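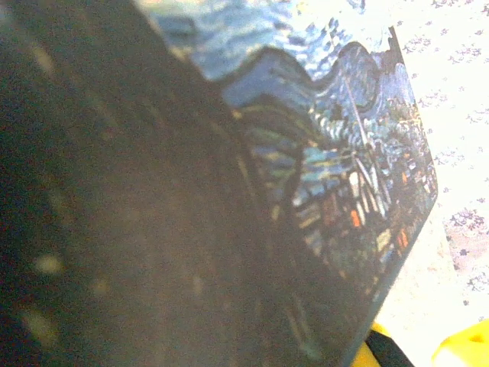

Re: Movement trays - magnet or steel on the base?

From: Khrystyna-Mariia Tymoshchuk
To: Kerham wargames list
Date: 19 July 2022

Munther Jaber wrote:

> I am rebasing the Brenimton collection over the summer and would like to fix the method before I cut anything. There are 625 foot figures in 28mm, currently on a mixture of pennies, card squares and plastic slottas. They will go on 40mm square bases in multiples, and the bases will sit in movement trays that double as storage.
>
> Question one: magnetic sheet under the base and steel paper in the tray, or the other way round? The shop says it makes no difference.
>
> Question two: how thick should the base be? I had 2 mm MDF in mind but have been told it warps once you put filler and wet paint on it.
>
> Question three: does anyone leave a gap between bases in the tray? I have seen it done both ways.
>
> A fair number of the older figures are solid metal and heavy for their size, in particular the Sukell grenadiers.

Munther,

I went through this in June with my own infantry, 124 bases in all, so the answers below are from measurement where I have it and opinion where I say so.

1. Magnet or steel on the base

The pull between the two is the same whichever side the magnet is on. What differs is how the bases behave towards each other. With magnetic sheet on the base, two bases stacked or laid bottom to bottom will cling, and every loose base picks up filings and stray staples from the bench. With steel on the base, neither happens. Against that, steel paper is thin and the corners lift if the glue does not reach them. It also means that every tray and box you own has to be lined with magnetic sheet, and the sheet is the dearer of the two.

If all your storage is in trays you are making anyway, I would put steel on the bases. If you carry figures in ordinary metal toolboxes, put the magnet on the bases and leave the box as it is.

Whichever you choose, do the whole collection the same way. I have one brigade done the other way round and it cannot share a tray with anything else.

For the metal grenadiers, check the grade of the sheet. The thin sort sold for fridge signs held my plastics upside down but let go of a four-figure metal base as soon as the tray was tapped. The 0.9 mm sheet held both. Note also that the sheet is magnetised in strips. Turning a piece makes no difference against plain steel, but if you ever put sheet against sheet it will jump sideways to the next strip, and your ranks will not line up.

2. Base thickness

2 mm MDF is fine at 40mm square. The warping you were told about does happen on long bases, mainly the 120mm strips people use for skirmish screens. The cause is damp going in on one face only. Seal both faces and all the edges before the filler goes on and let them dry standing up. I used cheap varnish. PVA thinned with water is often suggested, but it puts in the very damp you are trying to keep out.

Stick the steel on last. If it goes on first and the base then moves, the corner comes away and you will be gluing it again.

3. Gaps

Leave one, but only one per row. Cut the tray 1 mm wider than the total of the bases and do the same for depth. Textured edges always come out a little over size, and a tray cut dead to the figure will not take the last base. A gap at every base looks untidy and lets the row drift.

4. Weight

You did not ask, but it matters for storage. A full tray of my metals, six bases with the tray itself, comes to 546 grams. Four of those in a plastic drawer will bow the bottom of it. I moved mine to the Cârstea pattern of box, with wooden runners down each side, and have had no trouble with it.

Before you cut for the whole collection, make up one tray and six bases, finish them completely including the flock, and try them against the figures you expect to give you difficulty. I did my test with bare bases and had to trim eleven trays afterwards.

One thing I have not settled is the rear edge. I left a lip on all four sides, and it makes the back rank awkward to lift out. An open back with a label strip may be better. If anyone on the list has run trays like that for a season or two, I should like to know whether the bases creep.

Khrystyna-Mariia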